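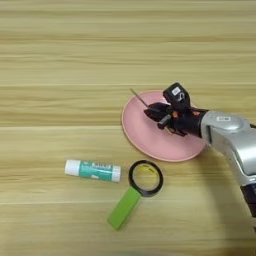
Drustevitz, August

Figure 2. Small items on a light wooden tabletop, among them a pink plate, a glue stick and a roll of black tape.

3.2 Shared tables and the return of small items

The survey covered 16 shared workrooms in Drustevitz, each used by at least two groups a week. Users were asked where they left small items at the end of a session. Most named the nearest table (Figure 2), even where labelled shelves stood within reach. Halliday and Um found the same habit in school art rooms, although their sample was limited to pupils under twelve. Rooms with a fixed closing time on Friday had fewer items left out on the following visit. Floor area had no clear effect. Replies from the Jang building were incomplete and are treated separately in Section 5.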